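Subject: Re: [labkit] Ponemetti gripper kit, anyone past the trial period?
From: Meenakshi Chettiar
Date: 3/1/21

Cormac Corrigan wrote:
> We have a quote in from Comico for the Ponemetti gripper kit with the
> Clusten software license. Before I sign I would like to hear from
> someone who has kept it past the trial period. Mainly: does it hold
> thin things, how bad is the cabling, and do you need the support plan?
> Our jobs are kitchen jobs, so stirring, scooping, moving bowls and lids.

Cormac,

We have had the kit since January and kept it when the trial ended. We use it for the same sort of work you describe, so I'll take your questions in order.

Thin handles. The standard fingers are fine on cups and on the rims of bowls. On spoons they were poor out of the box. The pads are smooth and a narrow handle turns in them as soon as the other end touches anything. We swapped to the ribbed pads, which are a separate line on the price list (ask Comico to put them in the quote, they did for us once we asked). With the ribbed pads and the grip force set to 70 percent we ran 190 spoon pickups over two weeks and dropped nine. Most of the nine were with the spoon lying flat on the table. If it is leaning on the rim of a bowl the numbers are much better.

Our usual setup is a round table in front of the cart, with the bowls and the pot within reach and the gripper coming straight down from above. We hold the spoon by the top end of the handle so the fingers stay clear of the bowl. 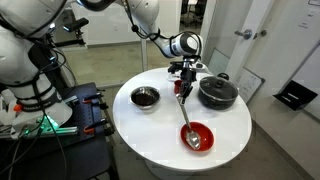
Shetty support told me the top end is the wrong place to hold it. Their advice was to take the handle a third of the way down and accept that you can't use a deep bowl, the reason being that the load on the pads goes up with the length of spoon below them. I tried it their way for a day. It did cut the slipping, but then we had to raise the whole path to miss the lid of the pot, and the cycle got slower. We went back to the top end. You may decide differently if you have no tall items on the table.

Cabling. The gripper cable is long enough but the kit comes with only a few clips, and they are small. Ours runs down the outside of the arm, and we added a strap on the lower link. Leave more slack at the wrist than the manual says. With the slack they give, the last joint pulled the connector loose twice in the first week. I reported it and they said the next version of the manual will change the figure. I haven't seen a new manual yet.

Software. The Clusten license covers one arm. Setup took me most of an afternoon, and that was mainly the tool weight, which has to be typed in by hand and is given in two different units in the same document. Use grams. After that it was stable. It saves your last 50 runs and then writes over them, so copy out anything you want to keep. There is a setting to raise the limit but it did nothing for us.

Support plan. We pay for it and I would not renew at the current price. The kit itself came to a little under what we had set aside, but the plan is another 3,000 a year, and in that time I have called them four times. They answered within a day each time and were polite. Two of the four answers were in the manual. If you have someone who is comfortable changing pads and reading a log file, I would take the first year without it and see.

One thing you didn't ask. The fingers are not rated for washing. They can be wiped. If you plan to put real food in the bowls, ask about the sealed version and get the delivery time in writing, as we were told two different dates for the same part.

I can send you our pad settings and the run log if that helps. Write to me off list, the attachment limit on here is too small for the log.

Meenakshi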